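Goterska Club Notes: Cup and Tray, Part 3

Fri 11 September

The club finished its first full batch on the pen sorting task this week, so I am writing up the setup before I forget which settings went with which run. Part 2 covered mounting the arms and the calibration. If you only want the numbers, they are near the middle.

The task is one Duarte Torres proposed in March. Pens start in a blue tray on the robot's left side and end up standing in a plastic cup on its right. The left arm picks from the tray, the two arms do a handover above the mat, and the right arm places. A run counts as good if the pen is inside the cup and the cup is still upright five seconds after the gripper opens. Touching the rim is allowed. Knocking the cup over ends the run, even if the pen stays in.

We logged 236 runs. Of those, 222 completed the handover and 216 ended with the pen in the cup. The 14 handover failures all had the same cause: the left gripper closed too near one end of the pen, and the right gripper had nothing to hold that wasn't already covered by the left one. The remaining six were placement errors, and I have less to say about them. Three happened on one evening when the cup had been put back off its mark.

Settings for the batch:

Approach height over the cup: 60 mm above the rim
Gripper opening before pick: 35 mm
Closing force: second lowest step
Handover speed: 40 percent of the default
Wait after contact: 0.4 s

The wait matters more than I expected. Without it the right arm starts its move while the pen is still settling between the fingers, and the pen arrives at the cup tilted. With it we lose a little under half a minute per hour of running, and I don't mind that.

The software is Laltel for motion planning and our own scripts for everything else. I tried replacing the planner with Lumasum over the summer. It found shorter paths, but it liked to bring the elbows close together during the handover, and the minimum distance setting only checks the links and ignores the cables. We went back to Laltel and I have not looked at it again.

The brown paper mat was a late change. The bare table is white and so are the arms, and the segmentation kept joining the two. Paper fixed most of that. Clear cups are still hard for the camera, so the cup position is a fixed value in the config file and the script does not look for it at all.
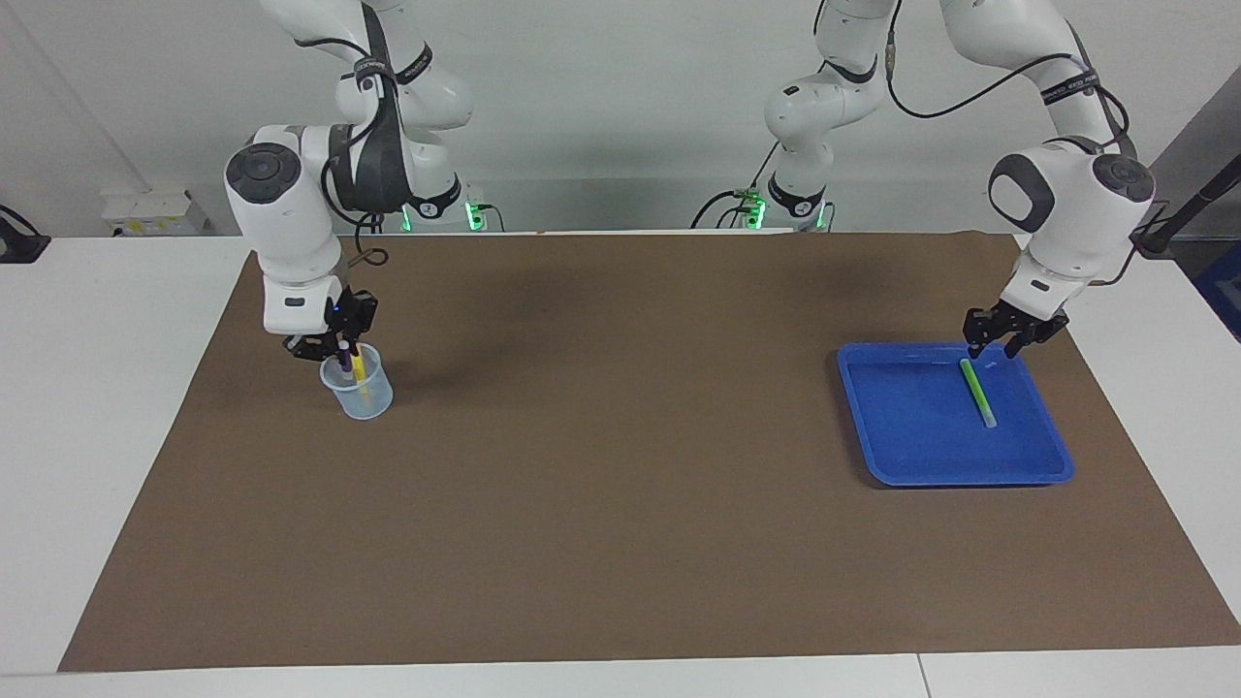 Two pens in the cup, a green-and-yellow stick, possibly a highlighter, in the tray. Right gripper over the cup, left gripper over the tray.

Pens pointing diagonally across the tray are the easy case. Pens lying flat against a side are harder, as one finger has to fit between the pen and the slope – the current script nudges them toward the middle first and then tries again.

Next on the list is a second cup, with sorting by color. Duarte wants to pick the target cup from the cap color alone. I would prefer to use the whole barrel, which gives more pixels to average. We will run both on the same set of pens and compare.

I also owe the Salgado team a copy of the handover script. It needs comments first, and two of the joint limits are still typed in by hand in the wrong file.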